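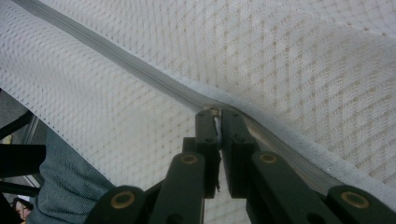

Zipper and slider on a white mesh bag.

Laundry Care Gallery – Mesh Bags
Plokerton Textile Services, Anar Building

The following pages accompany the delicates section of the household linen course, coordinated by Lina Awwad. Residents may consult them before using the shared machines. Printed copies are held at the Fakhoury desk under reference 169.

Close the zipper fully before the bag goes into the drum. Small or lightly printed items should be placed in a bag of their own, with room to move.

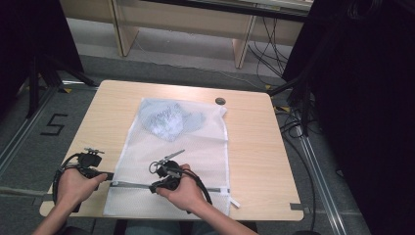

Bags are to be laid flat on a table for closing, and the fabric inside kept clear of the zipper track. A bag with a torn mesh or a bent slider should be handed in at the desk – replacements are issued the same day.

Questions regarding this section may be addressed to Omar Abu Hammour, extension 211. Page updated 4th February.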